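首页 本地 社区 民生 服务 专题 订阅

本地 > 社区 > 居家用电

Vuller公寓逐户登记插排,首批200户已走完

二月 本报记者 Katherine Bedoya 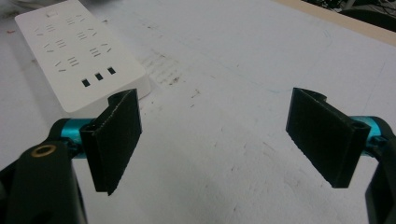 桌面上的一只白色插排,靠近一端另有三个方形小口。

Cinska城北的Vuller公寓从本月起逐户登记住户家里正在用的插排。物业用电组负责人Rosaura Tello星期三上午在一号楼门厅向住户介绍了进展:首批200户已经走完,收下住户自愿交出的旧插排208只,400只新插排已经到货,堆放在物业办公室隔壁的储物间里。

Vuller公寓共有2,483户,分布在六栋楼内。按物业的安排,登记从一号楼的低层开始,逐层往上,然后转到二号楼。物业没有给出全部走完的日期。Tello说,速度要看住户在家的时间,白天敲不开门的,晚上七点以后再去一次,两次都没有人应门的,会在门上留一张通知单,由住户自己打电话约时间。

登记的内容不多。工作人员进门以后,问清楚家里有几只插排、各放在哪个房间、上面插着哪些电器,再看外壳、电源线和插头有没有损坏,当场填一张表。表格一式两份,一份留给住户,一份由物业保存。整个过程不拆墙上的插座,也不看配电箱以外的线路。住户如果觉得墙上的插座有问题,要另外报修。

旧插排交不交,由住户自己决定。交一只旧的,可以领一只新的,每户最多领两只。没有旧插排可交的住户,这一轮不能领取。物业也不接受只交电源线或者只交外壳的情况。Tello说,有住户拿来一截剪断的线,问能不能算半只,工作人员没有收。

参加登记的电工Padmavathi Acharya在Vuller公寓做了多年维修,这次负责一号楼和二号楼。她说,在一号楼看到的问题大多集中在三种情况:插排接着插排用,电源线压在家具腿底下,还有插孔已经松了,插头插上去以后自己会往外退。

“插孔松了的,很多人拿胶带把插头粘住,或者在旁边垫一块纸板,”Acharya说,“这种我都建议换掉。松了就是里面的金属片夹不紧,接触不好,那个位置会发热。”

她说,判断插孔松不松,住户自己就可以做。先把插排从墙上拔下来,再拿一个平时用的插头,插进去,拔出来,感觉一下有没有阻力。每一个孔都要试,常用的那几个孔往往先松,不常用的可能还很紧。只要有一个孔明显松动,她就会建议整只换掉,不建议把那个孔空出来继续用其他的。

插排接插排的情况,在客厅和卧室都有。一号楼的户型里,客厅的墙面插座都在靠走廊的一侧,沙发和电视柜摆到窗边以后,离插座有一段距离,住户习惯用两只甚至三只插排接过去。Acharya说,碰到这种情况,她先问住户能不能换一只线长一些的,如果还不够,就和住户商量把电视柜挪到靠近插座的墙边。大部分人愿意换线,愿意挪柜子的少。

“柜子挪不挪是人家的事,我只能在表上写一句。”她说。

厨房里看到的情况又不一样。按照登记表上的说法,厨房里的插排单独算一栏,需要写明离水槽和灶台哪个更近,以及有没有接电水壶、电饭锅或者烤箱。物业给住户的建议是,这几样电器直接插墙上的插座,用一样插一样,用完拔下来。插排留给功率小的东西,例如收音机、台灯和给手机充电的充电器。

Tello说,厨房这一栏填写起来花的时间最长,因为很多住户不清楚自己的电器功率是多少。铭牌通常贴在电器的底部或者背面,有的已经被油污盖住,要擦干净才能看见。工作人员带着一块抹布上门,看到字以后把功率抄到表上,再和插排背面标的最大功率对一对。插在同一只插排上的几样电器,功率加起来超过插排所标的数值,就在备注里写上“分开使用”。

住在一号楼三层的Consuelo Benavides是首批登记的住户之一。她家里有四只插排,交出去两只,留下两只。交出去的一只一直放在洗衣机后面,另一只放在小儿子的书桌底下,开关按下去以后弹不回来。

“洗衣机后面那只,我搬进来的时候就放在那里了,后来洗衣机一直没有挪过,我都忘了它长什么样。”Benavides说。工作人员来的那天晚上,她和丈夫把洗衣机往外拉出来,才看到电源线贴着墙脚的地方有一处外皮已经硬了,弯一下就有细裂纹。她当时就把它拔了,洗衣机改插到墙上的插座。

她领到的两只新插排,一只放在书桌上,一只还没有拆封。她说,孩子的书桌上要插台灯、电脑和一个小风扇,以前插排放在地上,脚经常踢到,现在放在桌面靠墙的一侧,电源线从桌子后面垂下去。她觉得放在桌上占地方,但是拔插头的时候不用再钻到桌子底下。

对于每户只能领两只的规定,门厅里有住户提出了不同的看法。一名住在二号楼的住户说,家里老人住一间,孩子住一间,厨房和客厅又各要一只,两只不够分。Tello的答复是,这一批400只要先照顾到一号楼和二号楼的住户,发完以后还有没有下一批,物业还在和供货的商店谈。住户自己去买的,买回来以后也可以拿到物业办公室,请当天值班的电工看一看,不收费。

供货的是Tapley街上的Bomell五金店。店主Vira Yatsenko说,物业要求这一批插排统一带总开关,线长统一,外壳用浅色。带总开关是Acharya提的,理由是晚上睡觉或者出门的时候,按一下就可以把整只插排断开,不需要一个一个拔插头。浅色的外壳则是考虑到发热变黄以后容易看出来。

Yatsenko说,到店里来买插排的人,问得最多的是有没有可以直接插数据线给手机充电的那一种,其次问线有多长,问最大功率的人很少。她在货架旁边贴了一张手写的纸,提醒顾客翻到背面看一看。她说,贴了以后,翻过来看的人多了一些,看完再来问数字是什么意思的人也多了,店里的伙计要跟着解释。

她建议顾客在买之前先回家量一量,从墙上的插座到要用的位置,沿着墙脚走一遍,不要拉直线量。直线量出来的长度往往不够,电源线最后会悬空横在过道上。线也不宜买得太长,多出来的部分盘成一团塞在柜子后面,同样不利于散热。

物业在通知单背面印了一份给住户的说明,内容如下:

一、插排放在看得见、摸得到的地方,不要塞进抽屉、被褥、窗帘底下或者堆放杂物的角落。

二、一只插排直接接到墙上的插座,后面不要再接另一只插排。

三、电暖器、电水壶、电饭锅、烤箱、微波炉、空调不要接在插排上。

四、电源线不要从门缝里穿过,不要压在床脚、柜脚底下,不要用钉子固定在墙上。

五、外壳有裂纹、变黄、变形,插孔周围发黑,插头拔出来烫手,闻到焦味,都应当停止使用。能安全够到插头的,拔下插头;够不到的,到配电箱关掉对应的开关。

六、擦灰以前先把插头从墙上拔下来,用干布擦。插孔里面不要用牙签、铁丝去掏。

七、插排进过水的,不要晾干以后接着用。

八、家里有幼儿的,不用的插孔盖上防护盖,插排放到孩子够不着的高度。

第三条在门厅里引起的问题最多。有住户问,电暖器说明书上没有写不能用插排,冬天房间里只有一个墙面插座,床头还要插台灯,应该怎么办。Acharya回答说,电暖器用墙上的插座,台灯可以换成用电池的,或者把台灯接到另一面墙上的插座,用插排引过来。她说,电暖器一开就是几个小时,和烧一壶水几分钟不同,插排和插头长时间带着大功率,时间越久温度越高。

另一名住户问,插排上的指示灯不亮了,其他都正常,要不要换。Acharya说,指示灯不亮,单凭这一点说明不了问题大小,有可能只是灯坏了。但是开关里的指示灯时亮时不亮,或者按下去有噼啪的声音,就不要再用。这一类的,可以拿到物业办公室,她当面看过以后再决定。

还有住户关心旧插排去了哪里。首批收下的208只,目前放在一号楼地下层的一间工具房里,装在带盖的箱子中。物业要求工作人员在收下的当天把每一只的插头剪掉,免得有人从箱子里拿走继续使用。Tello说,之前有一次集中收旧电器,第二天早上发现少了几样,这次在收的时候就先剪。剪下来的插头单独装一箱。

箱子装满以后,由回收站的车拉走,外壳和电线分开处理。回收站要求里面不能混入电池和灯管,所以工具房的门上贴了提示。星期三早上,仍然有人在门口放了一袋旧灯管,工作人员把它们转到了院子里的灯管回收箱。

登记表填完以后,物业会把表上的备注分成两类。一类是换了插排就可以解决的,当场处理。另一类和墙上的插座有关,例如房间里的插座太少,或者插座面板松动、缺角,由维修班另外约时间上门。后一类的维修,更换面板不收住户的钱,需要加装插座的,要先由电工看过线路,再报给业主方批准,费用怎么分担还没有定下来。

Tello说,首批登记里,住户提得最多的要求就是加装插座,尤其是卧室。Vuller公寓的几栋楼建得早,卧室的墙面上只在门边留了插座,床靠窗摆放的住户,都要拉一条线过去。她承认,光靠换插排解决不了这一点,但加装插座涉及的工程量大,不会放在这一轮里做。

“这一轮就是看插排,把坏的换下来。别的事情先记在表上。”她说。

Acharya提到,登记过程中也有一些住户家里几乎不需要改。一号楼五层有一户老夫妻,家里只有一只插排,放在电视柜上,每天晚上睡前按掉总开关,再把插头从墙上拔下来。插排背面贴着一小块白胶布,写着买回来的月份。她觉得写月份这个做法好,后来在上门的时候就随身带一卷胶布和一支笔,新插排交到住户手里以前,先贴上一块,把当月的月份和年份写上。

至于一只插排可以用多久,Acharya没有给住户统一的年限。她说,放在书桌上给台灯用的,和放在客厅里天天插拔的,损耗差得很远,看日期只是提醒自己该检查了。她建议每换一次季检查一遍:外壳、线、插头、每一个孔,再看一看背后有没有积灰。

部分住户担心工作人员上门会影响生活。Tello表示,工作人员上门时佩戴物业的工作牌,两人一组,进门前会说明来意,住户可以拒绝登记,也可以只登记其中几个房间。拒绝登记的住户,不影响以后报修。表上不填写住户的收入、职业和家庭成员的姓名,只写房号和联系电话。到目前为止,有住户选择了不让工作人员进卧室,自己把插排拿到门口来给他们看,这种做法也可以。

物业还提醒住户,工作人员在登记时不会推销任何商品,也不收取检查费、押金或者换新的差价。如果有人以登记插排的名义要求付款,可以当场打电话到物业办公室核实。电话号码印在通知单的正面,门厅的布告栏上也有。

二号楼的登记定在一号楼剩余楼层走完以后开始。二号楼底层有几间商铺,包括一家理发店和一家裁缝铺,不在住户登记的范围内,但可以自己提出申请。理发店已经提出了申请,店里的吹风机和卷发器平时共用插排,店主想请电工看看应该怎样分开。Acharya说,商铺用电和家里不一样,吹风机同时开几把,功率加起来很快就超过一只插排能带的数值,她会另外抽一个下午过去。

Benavides说,她打算把剩下那只没有拆封的新插排留给母亲。母亲住在四号楼,按照顺序还要等一段时间才轮到登记,家里冬天用的电暖器一直接在一只旧插排上。她已经打电话让母亲先把电暖器改插到墙上,周末再过去帮忙挪一下床头柜。

对于把新插排转给其他楼的家人,物业没有限制。Tello说,等登记到四号楼的时候,那一户照样可以交旧换新,只要那时候还有货。

住户如果想提前送交旧插排,可以在早上九点到中午十二点之间送到一号楼的物业办公室,送之前请先把插排上的插头都拔掉,把线绕好。办公室会登记房号,新插排当场领取。电工每天在办公室值班一小时,从上午十一点开始,住户带插排来检查不需要预约。

通知单现在有两个版本,先印出来的一版把第七条漏掉了,一号楼低层的住户收到的是这一版。物业说,补印的部分已经放在门厅的信箱旁边,住户可以自取。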